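November 25, 2025

Back on the timestamp problem. The left and right grippers each write their own log, and Nanongate merges them on arrival time at the host, so any stall on one USB port turns up as motion that never happened. Yesterday's merged file had the right jaw closing before the arm pose said it was anywhere near the fruit.

Rewrote the merge to use device clocks. Each gripper now sends a sync pulse every 1000 ms and the host fits a line through the offsets. Drift between the two is small but steady, and a straight fit handles it. Residuals stay under 4 ms except in the first second after startup, so I drop that second.

Reran the May set through the new path. 1344 segments in, 1248 out. The missing ones all have a gap in the width channel long enough that interpolating would be guesswork. The old merge filled those gaps silently and passed them to training. I would like to know how much of the policy's early closing came from that.

Pose tracking is a separate matter. The checked cloth gives the tracker plenty of corners, but they repeat, and a match can slip by one stripe without the error going up much. Tightened the gating on the inertial estimate and the jumps went away on replay. Folds are still a risk – the planner takes the support surface as flat and puts grasp height too low wherever the fabric climbs. A local height map would fix it. The Mocanu branch has one, slow, with no tests.

Small red fruit against a large orange one is still the case I trust least. The mask tends to join them when they touch, and the finger covers most of what would separate them.

Posted the merge change to the Pilanden list before supper. One answer so far. 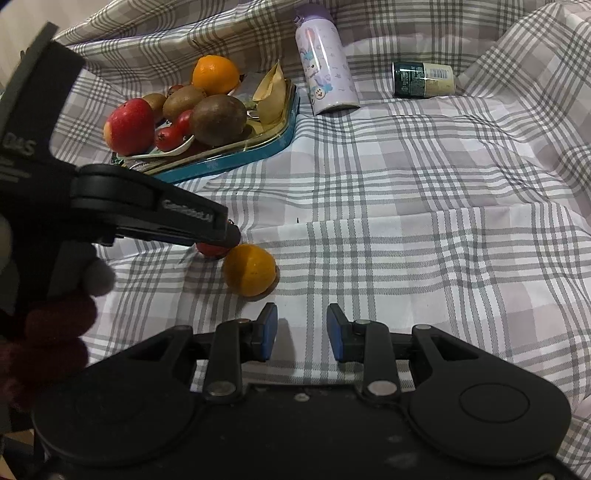 Brallton: Dropping the first second hides the startup fault, it doesn't fix it. Log the raw offsets from power-on and fit them separately. We had the same bump and it was the host buffering the first few packets, so the pulses were fine and the arrival times were wrong.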